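Home | Kitchen | Laundry | Workshop | Ask Bethel
Search tips... Go

Cleaning woven baskets, quick version
Bethel Chala

Doing all of mine this week so writing it down while I remember.

Dust first. Always. Dry paintbrush, the cheap kind, go with the weave and then across it. Vacuum after, brush attachment, low.

Open weave is easy, crumbs drop right through if you tap the bottom. Tight weave holds onto everthing. Corners worst.

Wash: bowl of warm water, tiny squirt of dish soap, rag wrung out hard. Don't soak it. Wipe, then wipe again with plain water. Dark baskets, try a hidden spot first, some of the stain comes off on the rag.

Dry in the shade, upside down, 15 hours or so I leave mine overnight. No radiator.

Braided rims fray before anything else does. Snip the loose ends with nail scissors, never pull. Dab of wood glue on a toothpick, clothespin over it till its set.

Before you put it back in use, hold it up to a window. Light comes through the clean gaps, clogged ones stay dark. Brush those again.

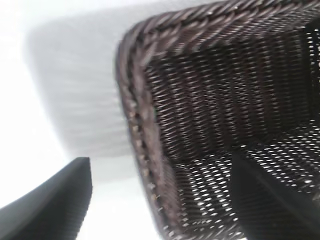

Lining a basket

Old pillowcase, folded over the rim, couple of stitches at the corners. Done.

Comments (3)

skustley_mom: toothbrush works better than a paintbrush for me

Andrade: Does the glue show on dark wicker?

Bethel: dries clear, bit shiny. Use less than you think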